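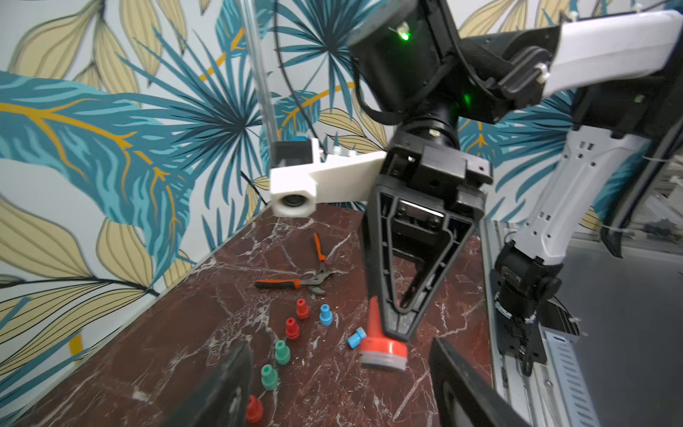
Caring for a Marble Tabletop Against a Papered Wall

Dark red-brown marble with pale veining shows dull spots sooner than white stone does. The usual causes are acid, standing ink and hard objects dragged across the polish.

You will need: pH-neutral stone soap, two microfiber cloths, baking soda, plastic wrap, painter's tape.

1. Clear the top. Lift small items such as stamps, caps and jars straight up - do not slide them.
2. Mix 50 ml of soap into two quarts of warm water.
3. Wipe with a damp cloth, working from the wall toward the front edge. Stop an inch short of the wallpaper and finish that strip with a nearly dry cloth.
4. Dry at once with the second cloth.

Ink or oil marks: mix baking soda and water to a thick paste, spread it a quarter inch deep over the mark, cover with plastic wrap and tape down the edges. Leave for 24 hours, remove the wrap and let the paste dry before lifting it off with a plastic scraper. Repeat if needed.

Do not tape onto the wallpaper. Printed leaf patterns in dark blue-green can lift with the adhesive.

Reseal each September. A 200 ml bottle of sealer covers most side tables twice.

Feng-yi Tam, updated February 18, 2026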